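The Slow Pleasures of a Glass Bench

I have a weakness for lab glass. It started one February at the Flirnham flea market, where I paid 3 dollars for a chipped funnel and carried it home like an egg. I now own a whole shelf of the stuff, and my kitchen cabinets have suffered for it.

So when the Stadis teaching workshop offered me a day at one of its benches, I said yes before I'd finished reading the email! The building is an old button factory on Fedoruk Street, up three flights of stairs, and it smells like coffee and floor polish. Classes run to 298 dollars for a weekend (up to 12 hours of bench time, plus lunch, and the lunch is good).

What I love most is how much of the work is just setting things out. You pick a stand, you find the tubes that fit it, you turn each joint until it sits right. Ground glass has a soft, frosted look and a sound like a zipper closing, and I could listen to it all afternoon.
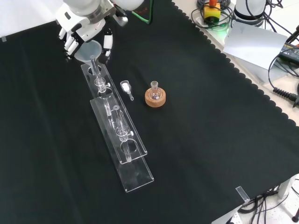
A funnel over the clear acrylic stand, with its two glass tubes, and a round-bottom flask in its cork ring.

My favorite part of the whole setup is the cork ring. A round-bottom flask is a lovely shape and a terrible houseguest – put one down on a bare table and off it goes. Sit it in a ring of cork and it behaves. I bought two for home, and one of them has ended up under a melon.

I'm fond of clear stands, too. My own is an old iron thing with a rusty foot, and half of what I'm doing disappears behind it. With acrylic you can see the glass all the way down. The little knob clamps want a light hand, so I close them until I feel the first bit of grip and then leave them alone.

The dark cloth is a trick I've stolen outright. Clear glass on a pale counter practically vanishes, as my late, lamented second funnel could tell you. I found a black remnant at Dindetti, the fabric place by the bus station, and it lives in the drawer with my tubing now.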